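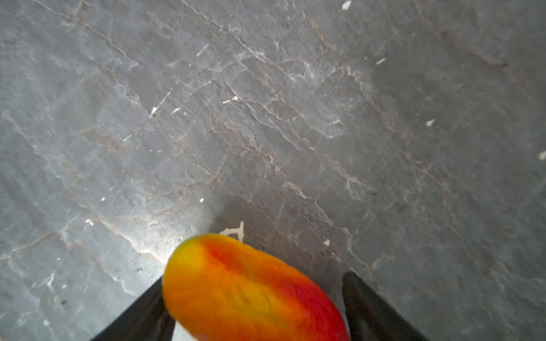
Home | Products | Newsroom | Technical Library | Contact

Filed under: Company News / Fresh Produce & Ripening

Pandula opens second ripening site at Tilthorpe

August 5, 2025

Pandula, the supplier of ripened tropical fruit to wholesale and catering customers, has brought its second ripening site into full operation at Tilthorpe. The building was handed over by the main contractor, Mac Giolla, in July, following a period of test running with part loads.

The site has 20 ripening rooms, each with its own cooling, humidity and fresh air controls. Total capacity is 126 pallets. Rooms are loaded from a chilled corridor on the north side of the building and emptied to a separate dispatch corridor on the south side, so that incoming and outgoing fruit do not share a route.

Mangoes will account for the larger part of the throughput in the first year, with avocados and papayas making up the balance. Fruit is sampled on arrival for firmness, dry matter and sugar content. Skin colour is recorded but is not used to set the ripening programme, as red colouring varies with variety and exposure to the sun and is a poor guide to the state of the flesh.

Each programme consists of a warming stage, a dosing stage with ethylene, a venting stage and a hold. Carbon dioxide is measured continuously in every room and fresh air is admitted when the set limit is reached. Air is drawn through the pallets by reversible fans, and the direction of flow is changed every four hours to limit the difference in pulp temperature between the two sides of a stack.

Rostislav Krajčí, technical manager at Pandula, said: "Our first site was built with large rooms, and mixed consignments had to wait until a room could be filled. At Tilthorpe a small load can be started on the day it arrives. We expect holding time before ripening to fall by about 2 days for most mango consignments."

Heat removed from the rooms is recovered and used for the warming stage elsewhere in the building. The controls were supplied by Fuston, which will also maintain them under a service agreement.

Iveta Hrubý, head of customer supply, said: "Customers can now order mangoes at four stages of firmness, from hard to ready to eat. Order forms and the stage chart have been revised, and the old chart should no longer be used."

Deliveries from Tilthorpe will carry a new site code on the pallet label. Existing account numbers, order deadlines and delivery days are unchanged.

Media and trade enquiries should be sent to the Pandula press office through the contact page.

We use cookies to measure visits to this site and to remember your settings. Accept all | Manage choices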